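About Pultetti

Pultetti is a contract coating and finishing company. We apply powder coat, wet paint and clear protective finishes to sheet metal parts, welded frames, cabinets and panels supplied by other manufacturers. We do not design or fabricate the parts. Customers ship bare components to us, and we return them coated, inspected and packed for assembly.

The company operates from 2 sites. The Diltley plant handles production work in standard colors and textures. The Rarnon plant handles small lots, color matching, rework and test panels. Both plants use the same work instructions and the same inspection forms, and a job can be moved between them without being requoted.

Background

Pultetti began as the finishing department of Kılıçarslan, a maker of steel storage cabinets. When the cabinet line was sold, the finishing department was kept as a separate business and started taking outside work. The first outside orders were for electrical enclosures, which remain the largest part of our volume. Furniture frames, shop fixtures, machine guards and display panels were added later.

The original batch oven at Diltley is still in service. It has been rebuilt once, with new burners and a new door seal, and is used for parts too long for the conveyor line.

Surface preparation

Most coating failures start with poor preparation. Incoming parts are checked for oil, mill scale, weld spatter, laser oxide and transit rust before they are released to the line. Laser-cut edges on carbon steel are given particular attention, as oxide left on the edge will lift and take the coating with it. Oxide is removed by blasting or by an acid pickle, depending on the gauge of the material.

Steel parts then pass through a six-stage washer: alkaline clean, rinse, conversion coat, rinse, seal and final rinse. Aluminum parts follow a separate sequence with a chrome-free pretreatment. Bath concentration is titrated at the start of each shift and logged. If a bath is out of range, the line is held until it has been corrected and retested.

Powder coating

We stock polyester, epoxy and hybrid powders. Polyester is recommended for outdoor parts and for any part exposed to direct sun. Epoxy gives better chemical resistance but will chalk outdoors, so we limit it to indoor use. Hybrids are a common choice for cabinets, shelving and office equipment.

Film thickness is measured with a magnetic gauge on steel and an eddy current gauge on aluminum. Readings are taken on flat faces, inside corners and edges. Inside corners tend to run thin, and the spray gun settings for boxed parts are adjusted for this before the first rack is released. Cure is confirmed with a solvent rub test and, on new part numbers, with a temperature recorder sent through the oven.

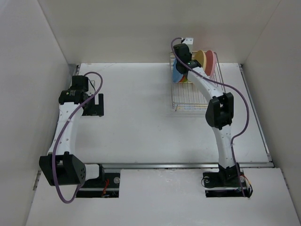 Light and neutral finishes

White and off-white finishes account for more than 40 percent of orders at Rarnon. They are harder to hold than dark colors. A small amount of carryover from a previous job will show, and a slight overbake will turn a clean white toward yellow. For this reason light colors are run in a dedicated booth with its own hoses, pump and hopper.

Matte and low-gloss whites are measured with a gloss meter at a 60 degree angle and compared with the approved panel. Color is read with a spectrophotometer under daylight and store lighting. Customers who buy matching parts from several suppliers should send us a physical sample. A printed color chart is not accurate enough for this purpose.

Approved panels are kept in sealed sleeves, away from light, for 3 years after the last order.

Quality and records

Every job travels with a routing card that lists the powder batch, pretreatment readings, oven settings and inspection results. Copies are kept on file and can be sent with the shipment on request. Adhesion is tested by the crosshatch method on a panel run with the parts. Salt spray testing is available at added cost and is done by an outside laboratory.

Parts that fail inspection are stripped and recoated, or returned with a written report if stripping would damage them.

Ordering

Please supply a drawing that shows masked areas, ground points, threaded holes and the face that will be visible after assembly. Hanging points should be marked if they matter. If no points are shown, we will choose them and note the location on the routing card. Parts with blind cavities need drain holes.

Quotes are valid through the end of the following month. Powder prices on this page were reviewed on Sunday, March 31, 2019, and new rates apply to orders placed in April.

Share this page (6)
0 comments

Related pages
Masking and plugs: what to show on your drawing
Choosing between polyester and hybrid powder
Packing and return freight
Diltley plant: dock hours and directions

© Pultetti. All rights reserved. | Contact | Back to top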